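The Staltden wire chair, after a whole spring of sitting in it

I've put off writing this one up because I kept changing my mind! I bought the gold wire chair from Staltden back in March, mostly for its looks, and paid 60 dollars on sale. Assembly took me 28 minutes with the little hex key they throw in (the legs go on last, whatever the leaflet says), and all the bolts lined up, so five points for that already.

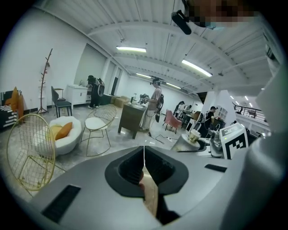 Comfort is where I went back and forth. With no cushion you feel the grid in your back after one phone call, and I tried a few before I found one that didn't slide off. If you want something to sink into, get a fluffy seat instead, like the white round one behind the gold chair, with the two yellow-orange cushions in it. My friend Jhair Cusi won't sit in anything else and I can't blame him, but oh boy, that fluff grabs every crumb, and I'm the one with the lint roller. The wire one gets a quick wipe with a damp cloth and it's done. It's light too, so I haul it all over the place with one hand.

A big room helps. At my sister's apartment the same chair sort of got lost against her curtains, and in a plain white space it really shines.
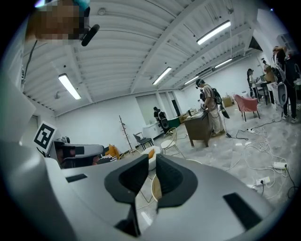

White walls, grey marble-pattern floor, and the curved gold frame down low.

Gripes: the feet come bare, so buy felt pads, and the finish shows fingerprints like crazy. I also looked at a Femeck armchair for 700 dollars and, nope, not for a chair that mostly holds my coat. Would I get the Staltden again? Yes, but with the cushion in the same order.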